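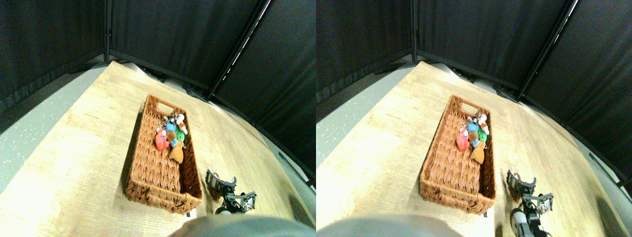

Hi there, and thank you in advance for reading all of this, because I know it's long. My Onska speaker has stopped answering to the custom wake phrase I set up in the Plostedeo app. It still answers to its regular name, and it still plays music and sets timers and all the rest of it, but when I say "hey kettle" (don't laugh, my niece picked it) I get nothing at all, no chime and no light. My first thought was echo, so I tried the speaker on the table with the pale wood top, where there's tall black cloth up along the back and down the right side, figuring all that soft fabric would soak up any bounce. It made no difference that I could hear. The regular name worked there and the custom phrase didn't, same as in the kitchen.

Setup: Onska speaker, the Plostedeo app on my phone, and a Chraibi router in the hallway. The phrase worked beautifully all through May and then quit one morning in June 2019, after the app updated itself overnight. I can't swear the update did it, but the timing is awfully suspicious!

What I've tried so far:

Unplugged the speaker, waited a good long while, plugged it back in. No change.

Restarted the router. No change, except that my husband lost his baseball game.

Deleted the phrase and recorded it again. The app asks for 4 recordings and it took every one of them happily, with the little green check mark, so it can obviously hear me. Then I said the phrase right after, standing in the same spot, and nothing.

Tried a different phrase, "hello teapot." Same thing.

Turned the sensitivity up from 2 to 3, which is as far as the slider goes. The regular name now goes off whenever the TV is on, and the custom phrase still does nothing.

I haven't done a factory reset yet. I have 200 songs in a list on there that I put together by hand for my mother's birthday, and I'd hate to lose it, so please tell me whether it gets saved somewhere before you ask me to do that one.

Thanks so much, and sorry again for the essay!
Hiwot Negash

Reply from Tornell Support

Hello Hiwot, and please don't apologize, this is a lovely clear report and it saved us a whole round of questions. (We like "hey kettle" very much over here.)

Please hold off on the factory reset. Your list is tied to your account and would come back afterward, but I don't think you need to go that far. In the app, go to Settings, then Voice, then Household, and see whose name is at the top. After the update, some accounts ended up with a second, blank profile called Guest, and new phrases get saved under that one while the speaker keeps listening for yours. If you see Guest, remove it, close the app completely, open it again, and record the phrase one more time. You can put the sensitivity back to 2 while you're in there, and that should calm things down with the TV.

Reply from Hiwot Negash

Oh, there it was, Guest, right at the top of the list! I removed it and re-recorded, and the kettle is back in business. I've tried it from the kitchen and from the hallway and it answers both times. The slider is back down too. One small thing, the app now shows my name in all capitals. It doesn't bother me, but I thought you'd want to know.

Status: Resolved. Display name issue moved to a separate ticket.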